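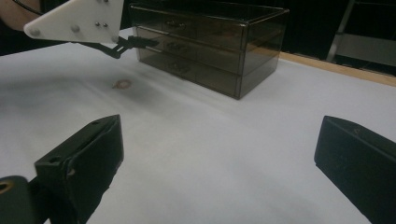 January, late evening

Updated the main desktop today. It had been asking for two weeks and I kept clicking Remind Me Later. Started it at 9:40 in the morning, before coffee. It sat at 30 percent for most of an hour, then restarted twice.

When it came back the taskbar had moved its icons to the middle again and the printer was gone. I moved the icons back. The printer needed the old Clulley driver, which their site no longer lists. I found a copy on the backup drive in a folder called "misc2". It installed fine and the test page printed.

The search box is worse. I typed "invoice" and got web results first, then a game, then my files. There used to be a setting for that. I looked through the privacy page, the search page and the taskbar page and gave up after lunch.
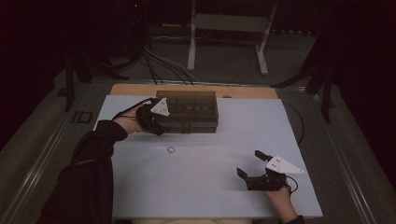
The smoky box with the dividers, lid on.

Sayaka Ishida called at three about the Lakico account. She has the same update on her laptop and hers went through in ten minutes, printer and all. She told me to turn off the search highlights from the little menu inside the search window itself. That got rid of the game. The web results are still there. She thinks it takes a registry edit and I don't want to do one on the work machine without a full backup first.

So I started the backup. 1,643 files had changed since the last one, more than I expected, and a lot of them were thumbnails. I took the Gusov folder out of the job because I haven't touched it since summer.

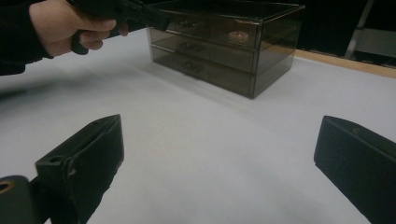 The backup finished a little after six. I opened up to 30 of the files to check them and they were all good. Wrote the date on the drive and put it away.

Also got the renewal notice for the Adamczyk antivirus. It goes up again in spring. The one built into the system has been fine on the laptop, so I'll probably let this run out. Need to turn off auto-renew before then.

Tomorrow: registry edit, then see if the scanner still works. I forgot to check it today.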